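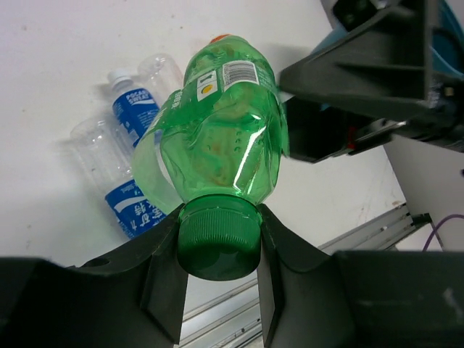
Figure 3. A green bottle held cap down between the fingers of one arm, with other drink bottles lying on the table behind it and a second gripper at upper right.

4.2 Equipment and cost planning

The budget for the bottle handling cell was set before the task was fully defined, and several of the choices described in this section follow from that order of events. The Skindholm recycling depot had asked for a cell that could pick up drink bottles of mixed shape, turn them, and set them down in a chosen position. Our planning therefore began with the space and the bench. The arms were chosen third, after the rail mounting, and the grippers last.

We considered three ways of getting the arms. The first was to buy two finished units with a service contract. The second was to lease the same units for the length of the project. The third was to buy the arms bare and fit our own fingers. The lease had the lowest cost in the first year but left us with nothing to hand over to the depot at the end. The service contract was priced for factories running several shifts, and our planned use was far below that. We took the third option.

Fingers were treated as consumables from the start. This was the single most useful decision in the budget. In the pilot at Umisdale, fingers had been listed under capital equipment, and each replacement needed its own approval. Work stopped while the paperwork moved. For the present cell we placed them under supplies, next to tape and cable ties, and the cost of a full pair was entered at 254 dollars. The figure covers material, inserts and the labor of fitting. It leaves out design time, which was charged to the project as salary.

Bottles can be standing, lying down or turned on their caps when an arm reaches for them, and a crushed bottle gives the fingers very little flat surface to close on. Both points affect what has to be bought. A parallel gripper with short flat pads would have been cheaper, and the quotation we received from Sutanto for such a unit was well inside our limit. We turned it down after working through the list of bottle shapes supplied by the depot. Many had ribs, tapered bases or dents, and a shaped finger gave more room for error in all of these cases.

Cameras were the next item. We planned for one small camera at each wrist and priced a spare for each arm. The wrist position has a cost that does not show up on an invoice: the camera travels with the arm, so its cable bends with every move and should be counted as a wearing part. We budgeted 329 dollars for cables and connectors in the first year.

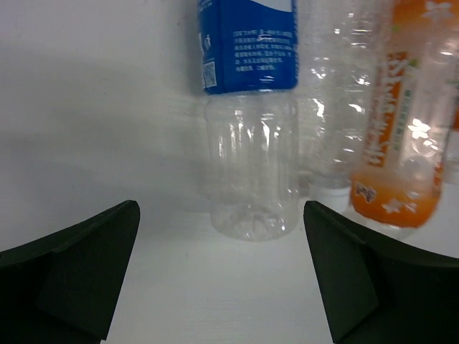

Clear plastic is hard to see against a pale background, and at the planning stage we looked at whether to pay for a colored bench surface, better lighting, or both. A white surface was kept. It is easy to wipe and easy to replace, and it is close to what the depot uses on its own hand-sorting tables. The lighting line was set at 578 dollars, with the condition that nothing would be ordered until the first month of use was over. Readers who plan a similar cell may want to do the same. Lighting bought early tends to be lighting bought twice.

The bottles themselves cost almost nothing, but they were given a line in the budget all the same. Used bottles have to be collected, stored and thrown out when they no longer hold any shape. We planned for a stock of 1,000, covering plain clear bottles as well as colored and labeled ones. Storage took more floor space than the arms did — a point we had missed completely in the first draft of the plan.

Software was costed separately. The control package, Flavus, was already in use in our group and added no license fee, although the computer that runs it had to be replaced. That purchase was moved forward to January so that it would fall within the same budget year as the arms. The order of purchases after that was rail and mounts, arms, wrist cameras, fingers.

Two items were underestimated. One was the time needed to align two arms that share a work area, which we had entered as a one-time task and which should be planned for again after every change of fingers. The other was shipping. Replacement parts were ordered singly as they were needed, and the freight on small orders came to more than the parts in a few cases. We have since moved to a fixed quarterly order. The revised plan, dated Jun 17, 2018, uses that schedule and is the version on which the cost comparison in Section 5 is based.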